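Heating Use in Older Rental Units in Woswood
Viktória Szilágyi and Eilif Wikström
Submitted 2nd January

2. Background

Woswood has 2065 rental units, and over 1468 of them were built before insulation was required in outside walls. Tenants in these units usually pay their own heating bills, while the landlord decides whether the walls and windows get upgraded. We wanted to know how tenants deal with a cold living room when they can't change the building.

We dropped off surveys in August, which was a poor time to ask people about heating. Several wrote that they couldn't remember. We sent a second round in colder weather and used only those answers.

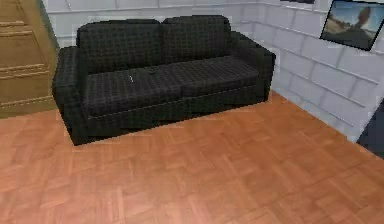

Which room do tenants heat first?
The living room, in most of the replies. Bedrooms came second, and a fair number of people said they left the bedroom heater off all night and used extra blankets.

3. Survey results

We delivered 579 surveys and got 282 back. Replies from the Emwood end of town were lower than we hoped, partly because two of the buildings there have locked lobbies and we had to leave the forms with the office.

The most common complaint was drafts around the front door. The second was windows that fog up in the morning. Tenants on ground floors mentioned cold floors more than anyone else. Rácz Street had the highest share of people using a plug-in heater as well as the baseboards, and these were also the people most worried about their power bill.

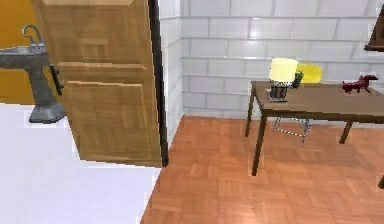 Draft stoppers and foam tape were the fixes tenants tried most. Both are cheap and can be taken off when moving out. Plastic window film was less popular. People said it peeled, or that the landlord had told them to remove it.

4. Problems with our method

We did not measure any temperatures ourselves. All of our results depend on what tenants told us, and a room that feels cold to one person may be fine for another. Eilif asked Osevach Property for its repair records but we didn't receive them in time to include them.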